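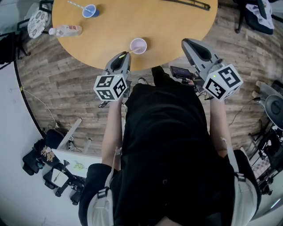

Last changed: 20th August

Marking of clear-finished table tops by drinks: a comparison of four finishes

Project report, second-year materials course
Morven Urquhart

1. Background

A cup or glass left on a finished wooden surface can leave two kinds of ring. A white ring is a haze in the finish itself. Moisture enters the film and scatters light, and the wood underneath is usually unaffected. A dark ring lies in the wood. Water has passed through the finish and reacted with tannins and any iron present, and the mark can normally be removed only by sanding or bleaching.

Most advice to owners of wooden tables treats the two as the same problem. The project set out to separate them and to find which of four clear finishes resisted each kind under conditions that a table in ordinary use might meet. Scratches and impact damage were left out, as were stains from wine and coffee. Only plain water was used.

2. Finishes

The four finishes were bought in small tins from a local paint store and applied according to the printed directions.

Pusino is a penetrating oil, wiped on and wiped off, three coats. Alura is a water-based varnish, brushed, three coats. Eskildsen is a hard wax oil, applied very thinly with a pad, two coats. The fourth was shellac, brushed, four coats. Shellac was included as a reference, being well known to turn white under heat and moisture.

3. Panels

Panels were cut from a single oak board, each 200 mm long, to keep variation in grain and tannin content low. Every face was sanded to 200 grit and dusted with a dry cloth. The edges were sealed with paraffin wax so that water could enter only through the finished face. Three panels were made for each finish and three were left bare.

All panels were stored flat on a rack in the print room after coating. The directions for Pusino ask for a longer curing time than the others, and testing was held back until it had passed. The other finishes were therefore older than their minimum cure at the start of the tests. This favors them slightly, as most films continue to harden after they can be handled.

4. Method

4.1 Cold glass test

A straight-sided glass was filled with 200 ml of water and ice and placed on the panel. Condensation was allowed to run down and collect under the base. The glass was removed after one hour and the panel was left to dry without wiping. The same glass was used for all panels and was rinsed and dried between runs.

4.2 Hot base test

A flat-bottomed steel cup was filled with freshly boiled water and set on a damp disk of filter paper on the panel. It was left until the water had cooled to room temperature. The combination of heat and trapped moisture is more severe than either alone.

4.3 Standing water test

A ring of modeling clay was pressed onto the panel and water was poured inside it. The ring was covered with a watch glass to limit evaporation and left overnight. A steel disk with a mass of 1000 g was placed on a second, identical setup to see whether contact with iron deepened any dark mark. The disk was mild steel, degreased beforehand.

4.4 Scoring

Each mark was scored from zero (no visible change) to five (complete ring visible from a standing position in room light). White and dark marks were scored separately. Scores were given the day after each test and again a week later. The scorer did not know which finish was on the panel, although the gloss of the shellac made it easy to identify and the blinding should be considered partial.

5. Results

5.1 Cold glass

Alura showed no change on any panel. Eskildsen gave a faint white mark, score one, on two panels out of three. Both marks had gone by the second scoring. Pusino gave no white mark but a slight raising of the grain that could be felt with a fingertip. The scale has no provision for texture, so it was recorded as a note. Shellac scored two on all panels.

5.2 Hot base

Shellac scored five on every panel, as expected, with the film visibly softened at the contact line. Alura scored two, falling to one after a week. Eskildsen scored one. Pusino scored zero for white marks and one for dark marks.

5.3 Standing water

The bare panels scored four without steel and five with it. Pusino scored three without steel and five with it, a poor result for a finish sold for kitchen use. Eskildsen scored one and three. Alura scored zero in both setups on two panels; the third panel had a dark spot at one edge of the clay ring, where later inspection with a hand lens showed a pinhole in the film. Shellac scored four for white marks and zero for dark ones.

6. Discussion

The results fall into line with film thickness. Finishes that build a continuous film (Alura and shellac) kept water out of the wood, and any damage was in the film. Pusino, which leaves almost no film, could not turn white but gave little protection against dark marks. Eskildsen lay between the two groups in the standing water test and did better than either varnish or shellac in the hot base test.

The effect of the steel disk was larger than expected. A plant pot stand or a can with a rusty rim may do more harm to an oiled oak table than a much longer contact with glass. The test does not show how far this applies to woods with less tannin, such as maple or pine. A repeat on maple was planned for March and was dropped when the board supplied turned out to be warped.

Ease of repair was outside the method but affected the handling of the panels afterward. The Pusino and Eskildsen panels could be sanded and recoated locally with no visible boundary. The Alura panels had to be sanded over the whole face. The shellac haze was reduced, though not fully removed, by wiping with a cloth barely dampened with alcohol.

7. Sources of error

Three panels per finish is a small number. Room humidity was read once at the start of each run and was not controlled. The filter paper disks in the hot base test dried at different rates, and two runs were repeated for this reason; only the repeats are reported. Coats were applied by hand, and film thickness was not measured. The pinhole in the Alura panel was left in the results, as pinholes are likely in home use as well.

8. Recommendations

For a table in daily use with no coasters, the water-based varnish performed best against water. Where hot cups are common and the owner is willing to recoat from time to time, the hard wax oil is a reasonable choice. Shellac is not suitable for either case. Penetrating oil should be kept away from standing water and from bare steel.

Further work should measure film thickness directly and add a second species of wood. Score sheets and the panels themselves are kept in the lower drawer of the print room cabinet and may be borrowed on request.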